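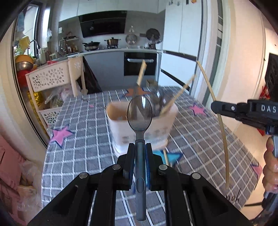 Should spoons stand bowl up or bowl down in a utensil holder?
Bowl up for anything that was dried first, so the wide part gets air and doesn't sit in whatever has collected at the bottom. Handle up is fine if people with dirty hands are going to be grabbing them.

Brellthorpe Home Boards > Kitchen > Storage and Tidying
Thread: The holder on the table. Keep it or give up?

rogerio_marinho wrote:
Putting the short version at the top so the drive-by readers can leave happy. The long version is my problem.

We keep the utensil holder on the table instead of the counter. White plastic, gray print, metal stuff in it, a couple of wooden sticks. The counter is spoken for. It has bottles and jars and a metal bowl and a yellow bowl that have lived by the sink so long they get mail. So the table it is, on the star tablecloth, which my aunt Magdalini picked and which I am not allowed to have opinions on.

The trouble is that everything goes in one holder. You reach for a spoon and come away with a spoon, a stick, and a second spoon you didn't ask for. Do people sort these, or is that a thing only done in catalogs?

petridis_g wrote:
Sort them. Spoons in one, sticks in another. Took me an afternoon and I have been insufferable ever since.

Also, what plastic? If any of your spoons are plastic, keep them away from the stove side. I had a gray one that got a bend in it and now it can only serve soup to the left.

hervieu_j wrote:
Disagree with Petridis, as is tradition. Two holders means two things to move every time you wipe the table. One holder, heavier base, and accept that life includes the wrong spoon.

I've had the same stoneware crock for 15 years. It has no system. Dinner still happens.

petridis_g wrote:
Your crock weighs more than my car. You don't wipe under it. We both know this.

hervieu_j wrote:
I wipe around it. With respect.

margaritis_spyros wrote:
Drawer. Has no one in this thread got a drawer

rogerio_marinho wrote:
We have drawers, Spyros. They're full of lids. That's a separate thread and I'm not emotionally ready to start it.

I took Petridis's advice on Monday and split the sticks off into a dark glass cup, to see if anyone in the house would notice. Magdalini noticed before I'd put it down. Her view is that a glass cup is for drinking and that I've been raised badly, which is bold, considering who did some of the raising.

My worry with the glass is that it's light at the bottom and the sticks are tall, so one good elbow and it's all over the tablecloth.
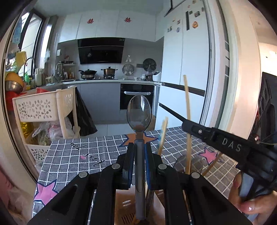
The other option is to get everything off the table and onto the cart. It's the cream colored one with the flower cutouts, and the lower part is already a retirement home for plastic bags. The top basket could take a holder if I were strict about it. I have never been strict about it. Anything put on that cart becomes bags within a week.

petridis_g wrote:
Put dry rice in the bottom of the cup. An inch or so. Weighs it down and holds the sticks apart. Change it when it starts looking historic.

hervieu_j wrote:
Please don't put rice in it. You'll get bugs, then you'll be back in November asking about bugs. Clean pebbles, or a cup with a thicker bottom. Duser had a square one for $16 last time I was in there, ugly as a shoe but it stays where you leave it.

petridis_g wrote:
I've never had bugs.

hervieu_j wrote:
You've never looked.

margaritis_spyros wrote:
Cart is the answer if he clears the bags. Roll it over for meals, roll it back. I did this with mine and it's great except on the rug

rogerio_marinho wrote:
Does anybody know if the Kotau divided holder is any good? It's got sections, so in theory it's one thing to lift and still sorted. That should please both sides, or at least annoy you equally.

magda_chatz wrote:
I am the aunt. I have made an account.

The Kotau is fine but the slots are narrow. Soup spoons go in, ladles do not. My neighbor has one and her ladle lives on the windowsill. Get it if you want, but wash the inside, all of you, you never wash the inside. There is always water down there.

And I want my glass back.

petridis_g wrote:
Welcome Magdalini. For the record I wash the inside.

hervieu_j wrote:
Seconding the aunt on everything.

rogerio_marinho wrote:
Glass will be returned tonight. Sticks are going back in with the spoons until I can get to Duser, so for now we're where we started. I'll measure the ladle before I buy anything.

margaritis_spyros wrote:
ok but the bags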